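Onordale and Rostgate chess leagues to merge rating lists before winter season

Aug 27, 2019

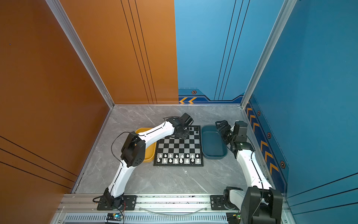
Single list from November

The Onordale District League and the Rostgate Chess Union will publish a joint rating list from November, replacing the two separate lists the bodies have kept until now. The first joint list will cover 678 players. Those who hold a rating in both districts will have the two figures combined, weighted by the number of games played under each.

Clubs in the two towns have met in the Yousafzai Cup for many years, but the results have never counted equally. Onordale rated cup games in full. Rostgate treated them as friendlies and left them out. A player who entered the cup regularly could therefore end a season with ratings well over a hundred points apart, depending on which list was consulted.

Under the new rules all cup games will be rated, including play-offs at the standard rate of play. Games decided by default will not be rated. Games played at the quick rate will go on a separate list, which is expected to follow next summer.

How the figures will be worked out

Both lists already use a points scale of the same general type, though with different settings. Onordale adjusts a rating after every game and Rostgate does so once a month. The joint list will be worked out monthly, from results received by the last day of the month before. Late results will be carried forward and will not be backdated.

New players will receive a provisional rating after five games and a full rating after 12. Provisional ratings will be marked with a letter P and may not be used to decide board order in the top two divisions. Juniors' ratings will move faster than adults', as they do now in Rostgate. Onordale has had no such rule, and its match secretaries have complained for some time that improving juniors are listed too low.

The old figures will be converted once, using a formula tested on 3,000 games taken from the last four seasons. Most Onordale ratings will rise slightly as a result. Rostgate ratings will change very little except at the lower end, where the present list has a fixed floor that the joint list will drop.

Results reporting

From the start of the season, match results must be entered in Cavutero, the results system already in use in Rostgate. Paper cards will still be signed by both captains at the end of a match and kept by the home club until the following summer, but they no longer need to be posted. The home captain has three days to enter the result and the away captain a further two to confirm or dispute it. An unconfirmed result stands when that time has passed.

Onordale clubs will be sent log-in details by email. A club that has changed its match secretary over the summer should tell the league before the details go out — they will be sent to the address held on file and cannot be redirected afterwards.

Rate of play and board order

The rate of play is not affected. Onordale matches remain at 75 minutes each plus 15 seconds a move, and Rostgate matches at 80 minutes plus 10 seconds. Cup ties will follow the home club's rate, as before.

Board order will be set by the joint list in both leagues. The present margin, within which a captain may place a lower-rated player above a higher-rated one, will be 50 points in all divisions. Rostgate's third division currently has no limit, and teams there will be given until the second round of matches to comply.

Checking and appeals

A draft of the joint list will be open to members of both leagues for 31 days. Players are asked to check the spelling of their name, their club and the games credited to them. Errors should be reported through the club and not directly to the rating officers. Appeals against the conversion formula itself will not be heard.

Old lists will remain available to clubs on request. Rostgate's records are complete from its first rated season, while Onordale's have a gap of two years that has not been filled.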